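원격조작 시연 수집 및 모방학습 과제 보고서 (6월 제출본)

담당: Tarık Ekinci 외
과제 코드명: Zidirero

## 1. 목적

본 과제의 목적은 시뮬레이션 환경에서 원격조작으로 기록한 시연만을 사용하여 탁상 물체 집기 정책을 학습하고, 시연의 품질이 학습 결과에 미치는 영향을 확인하는 것이다. 보상 함수는 설계하지 않았다. 실제 로봇 실험은 범위에서 제외하였다.

## 2. 시스템 구성

조작 신호는 자체 작성한 중계 프로그램 Ninora를 통해 시뮬레이터로 전달된다. 조작자는 6자유도 입력 장치로 말단의 위치와 자세 변화량을 지령하고, 버튼 하나로 그리퍼를 여닫는다. 관절 지령은 감쇠 최소자승 역기구학으로 계산한다. 기록 주기는 20 Hz이며, 각 시점마다 다음 값을 저장한다.

- 관절 각도 및 각속도
- 말단 위치와 자세(쿼터니언)
- 그리퍼 개폐 지령
- 고정 시점 카메라의 렌더링 영상

저장 형식은 HDF5이고, 시연 한 건을 파일 하나로 관리하였다. 물체의 초기 위치는 시연마다 작업 영역 안에서 무작위로 배치하였다.

## 3. 시연 수집 절차

조작자 네 명이 교대로 수집하였다. 각 조작자는 본 기록 전에 연습 구간을 거쳤으며 연습 데이터는 폐기하였다. 한 시연은 접근, 하강, 파지, 상승의 4단계로 나누고, 단계 경계는 그리퍼 지령과 말단 높이를 기준으로 자동 표시하였다.

초기 수집분에서는 하강 단계의 문제가 두드러졌다. 고정 시점 영상만으로는 손가락 끝과 테이블 면 사이의 거리를 판단하기 어려워, 조작자가 물체 바로 위에서 멈추고 미세 조정을 반복하였다. 정지 구간이 긴 시연을 그대로 학습에 넣으면 정책도 같은 지점에서 멈추는 경향을 보였다. 이후 말단 속도가 임계값 미만인 구간을 잘라내는 전처리를 추가하였다. 그리퍼 개폐 직전과 직후의 정지는 파지에 필요한 동작으로 보고 남겨 두었다.

총 1158건을 기록하였고, 이 중 131건은 물체 이탈, 관절 한계 도달, 통신 지연을 이유로 제외하였다. 제외 여부는 Tarık Ekinci가 로그와 재생 영상을 대조하여 결정하였다.

## 4. 학습

정책 Drulex는 행동 복제 방식의 다층 신경망이며, 영상 특징과 관절 상태를 입력으로 받아 말단 변화량과 그리퍼 지령을 출력한다. 비교용 정책 Brennan은 구조는 같으나 정지 구간을 제거하지 않은 데이터로 학습하였다. 두 정책의 초기화 시드와 학습률 일정은 동일하게 두었다. 검증 데이터는 조작자별로 같은 비율이 되도록 분리하였다.

## 5. 결과 및 고찰

Drulex는 접근과 하강 단계를 대체로 끊김 없이 수행하였다. Brennan은 하강 말미에서 정지한 뒤 복귀하지 못하는 경우가 잦았다. 검증 손실은 두 정책이 비슷하였으므로, 손실값만으로는 실행 시의 차이를 예측할 수 없었다.

조작자 간 편차도 확인되었다. 한 조작자는 물체를 항상 측면에서 비스듬히 접근하였고, 나머지는 수직으로 하강하였다. 두 방식이 섞인 영역에서는 정책 출력이 두 경로의 중간값으로 나타나 손가락이 물체를 밀어내는 실패가 발생하였다. 단봉 출력 분포의 한계로 판단되며, 혼합 밀도 출력 또는 행동 청크 예측의 적용이 필요하다.

## 6. 한계 및 향후 과제

접촉력이 조작자에게 전달되지 않아 파지 강도는 시연에 반영되지 않았다. 조명과 카메라 위치도 고정하였으므로 시각적 변화에 대한 강건성은 평가하지 못하였다. 다음 단계에서는 손목 시점 영상을 추가하고, 수집 지침에 접근 방향을 명시한 뒤 같은 절차로 재수집할 예정이다.
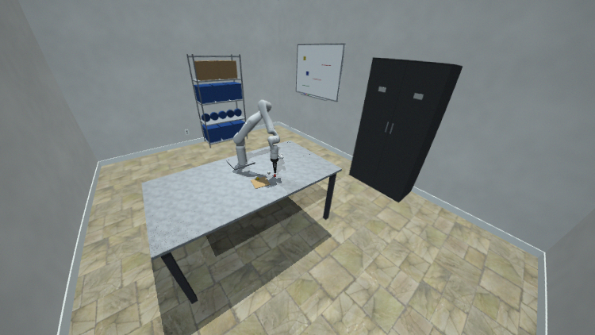

그림 1. 시뮬레이션 작업 환경. 그리퍼가 아래를 향하고 끝단에 붉은색 소형 물체가 있는 자세.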